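The Mending Month

July
By Idun Tangen

Print this story | E-mail this story 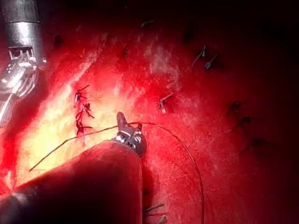

A long thread held over a red surface, with short knotted pieces around it.

Olga Painemal took the bus from Esterton at six in the morning with her mother's coat in a pillowcase. The coat was green wool and the lining had come away at both sleeves. She had been meaning to fix it for four years.

The shop in Flenholm was on the second floor, over a place that sold lamps. The woman who ran it was named Lindalva Dantas. She turned the coat inside out on the counter and ran her thumb along the seam.

"Who did this part?" she asked.

"My mother."

"She used fishing line."

"She used what we had."

Lindalva wrote out a ticket. The number on it was 1,147. She said the lining would cost 139 and the buttons would be extra if Olga wanted them to match. Olga said the buttons could stay as they were.

"And the fishing line?"

Olga had not thought about it. She looked at the stitches, which were big and leaned to the left. Her mother had sewn them at the kitchen table the winter the cannery closed, with the radio on, and had stuck herself and sworn at the announcer.

"Can you leave it in?"

"It'll pull the new lining."

"How badly?"

"You'll feel it when you reach for something."

Olga said that would be all right. Lindalva shrugged and wrote it on the ticket.

There were two hours until the bus back. Olga bought a roll and ate it on the steps of the post office. A man was painting the railing and asked her to mind her sleeve. She thought about calling her sister in Macedo, who had wanted the coat and had said so at the funeral, in front of everyone. They had not talked much after that. The phone at the post office took coins, and she had some.

Her sister picked up on the second ring.

"I'm getting the coat fixed," Olga said.

"Which one?"

"The green one."

Olga could hear a faucet running at the other end, and then it stopped.

"Did they take out that awful fishing line?"

"No. I told them to leave it."

"Good," her sister said. She asked what the weather was doing, and Olga told her. She asked when the coat would be ready.

"Three weeks."

"I could come up for that."

Olga put in another coin and asked which bus she would take.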